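FOR IMMEDIATE RELEASE

Sakska Pictures starts shoot on "Makow," a slow-burn crime drama set in a dying mill town 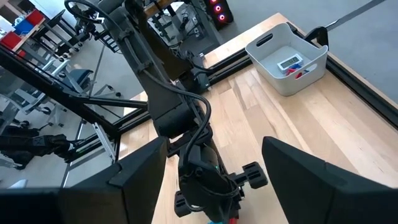

Cameras are rolling on MAKOW, the second feature from writer-director Leonora Espiritu. Sakska Pictures producing. Principal photography began in June and runs through the summer, mostly on location, a few interiors on stage.

The story: Ray Bañez (Gerardo Barredo), night foreman at a paper mill with one month left to run, finds out the pension fund has been emptied. He doesn't call the police. He calls his sister. Josie (Precious Manalastas) hasn't been home since their father's funeral, and she used to drive for people who took things that weren't theirs. The two of them go after the money. Sheriff's deputy Walt Keene (Aidan Dolan) goes after them, without much enthusiasm, his own father's pension was in there too.

Ramil Saludo plays the mill's owner.

"I grew up near a town like this," said Espiritu. "Everybody knew who did it. Everybody still said good morning to him at the gas station. I wanted to make a thriller where the chase keeps stopping because people have to say hello to each other."

Espiritu wrote the script over two winters. Early draft was a courtroom piece, almost no exteriors. That version is gone except for one scene, a deposition, now the opening.

Barredo and Manalastas have not worked together before. They rehearsed for two weeks in the house that plays the family home, and a lot of the kitchen dialog came out of that.

"Ray talks about a third as much as he did on the page," said Barredo. "Leonora kept crossing out my lines. I kept thanking her."

Manalastas did most of her own driving, including the long reverse down the mill road. "I asked for one more take," she said. "They said no. Fair enough."

The town of Makow is made up. Population on the sign reads 2827, and yes, the number matters later, please don't print why if you have read the script.

Music is by Drarkex, the duo's first feature score. Expect pump organ, some brass, long stretches with nothing at all. A soundtrack release is planned, details to come seperately.

Current running time of the script as timed at the table read is 101 minutes. Espiritu says she would like to keep it their.

Sakska is handling domestic sales. International rights are open. Buyers wanting the script or the look book should contact the sales desk directly, not the production office, the production office is in a trailer with bad reception.

Set visits: limited, second half of the shoot only. Requests in writing with outlet name and preferred length of visit. No visits on night shoots. Interviews with Espiritu and Barredo by phone, mornings before 10 a.m. Manalastas and Dolan on request. Saludo is not doing press until release.

First-look stills under embargo until the studio lifts it. Credit line must read: Sakska Pictures.

Media contact: Sakska Pictures, publicity desk

###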